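Thursday, late

Slept badly again and blamed the cheese. At 4 in the morning I was composing a letter to the water company in my head, with footnotes, and by breakfast I couldn't remember a word of it except "furthermore." The bill is still on the fridge. It says I used 942 gallons more than last April, when the only thing that has changed in this household is that I quit watering the fern.

Choir at 7. We are doing the Halász again, the slow one, in which the altos hold one note for what feels like a school year. Areti Galanis has decided we should sing it from memory. I have decided to stand behind someone tall. Brenda Arancibia brought a throat spray that tasted like a pine tree's revenge and passed it down the row, and nineteen grown adults opened their mouths like baby birds. I was one of them.

The concert is in Harninton, an hour and a half by bus, and the church there has no parking and no heat. Gergely says the acoustics make up for it. Gergely sings bass and wears two sweaters.

Came home to find I still had his recording on in my head, the one he plays us in the car to show how it should go. It has the effect of showing how it does not go. I practiced the second page over the dishes. The neighbor's dog joined in at the key change and was, I think, a shade closer to pitch.
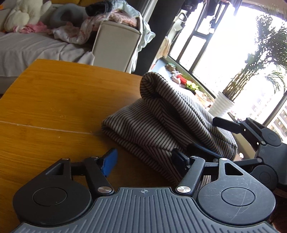
Stripes, folded. Table as usual.

Lurdes Lobo called while I was eating. She wants to know if I'll take over the phone list when she moves. I said I would think about it, which in our family means no and in hers apparently means yes, so I now have the phone list. It has nine people on it who have left the choir and one who I'm fairly sure has died. Ildikó Medve is listed under three spellings. I rang the first one and got a tire shop.

Need to do before the weekend: buy black socks, call about the bill, find the folder with page four in it. I have pages one through three and then page five, where everybody is suddenly very sad in Latin and I have no idea what happened.

Mother's letter came too. Two sheets about her knee and a line at the bottom saying she has sold the piano. The piano! I had 1,000 hours of scales on that thing and hated all of them, and I sat there on the stairs feeling robbed. I'll call her Sunday and not bring it up for at least five minutes.

Bed. No cheese tonight – well, a little. It was going to go off.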